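Nemgate opens clothing bank in Turorthorpe

TURORTHORPE, February 11, 2022 – Nemgate has opened a free clothing bank on Pernent Street.
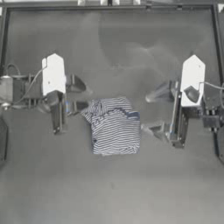
Families can take up to three bags per visit, with no paperwork. Children's sizes run out first. Tops with narrow stripes like this one, in white and navy, are welcome, as are plain ones.

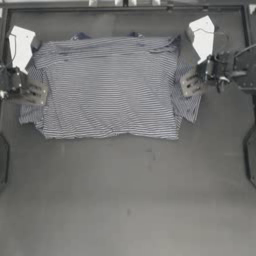

Almost 75 households have signed up so far. Coats are needed before March.
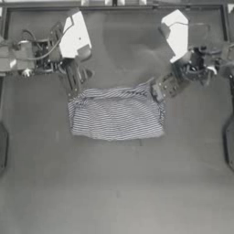
Ravindra Bhatia said the old site at Ait Brahim was too far for people without cars.

Donations are accepted at the side door.
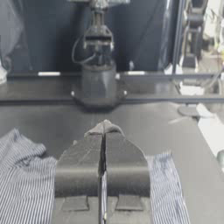 Blue-and-white striped cloth. Photo: Cyprian Cieślak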